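# Rules for Robots That Tidy Tables

A robot that tidies has two jobs. It must put things in the right place, and it must do this without hurting anyone or breaking anything. The second job always comes first. For this reason, people write rules before the robot starts work.

A rule that many people agree to follow is called a standard. Standards exist for plugs, bicycle helmets and toys, and they exist for robots too. The rules on this page are the ones used at Brorkitz. They were written by Adjoa Darko and Lionel Vasseur, and they apply to any machine that picks up small objects in a room used by the public.

## Rule 1: Know the object

Before a robot picks something up, it needs to know how hard to squeeze. Squeezing is a push, and pushes are measured in newtons. Holding up a small apple takes a push of one newton.

- Paper, card and dried flowers: 2 newtons at most.
- Books, mats and a computer mouse: 20 newtons at most.
- Anything the robot does not recognise: do not touch.

## Rule 2: Keep the speed down

The gripper may move at 300 millimetres per second when no person is close. That is the length of a school ruler every second. When a person comes near, the limit drops to 80 millimetres per second. A slow machine gives people time to step back.

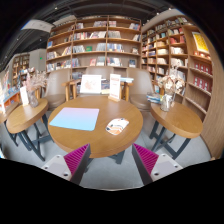 Speed also matters for the objects. A glass vase can be knocked over by a light bump, so the robot must use the slower speed near glass even if the room has no people in it. The same applies near the edge of a table – a book that falls can land on someone's foot.

## Rule 3: A person can always stop it

Every robot must have a stop button. It is red, it is easy to reach, and it works at once. After the button has been pressed, the robot may not start again by itself. An adult has to check the area first and then switch it back on.

## Rule 4: Write it down

Each time something is dropped, bumped or put in the wrong place, it goes in the logbook. The entry gives the object, the place and the speed. Annick Bailly reads the logbook every September and changes the rules where needed. The squeeze limit for paper used to be higher. It was lowered after several torn pages.

## Words to know

**Gripper** – the part of a robot that holds things.

**Newton** – the unit used to measure a push or a pull.

**Standard** – a rule that many people agree to follow.

Last checked: 2020-01-24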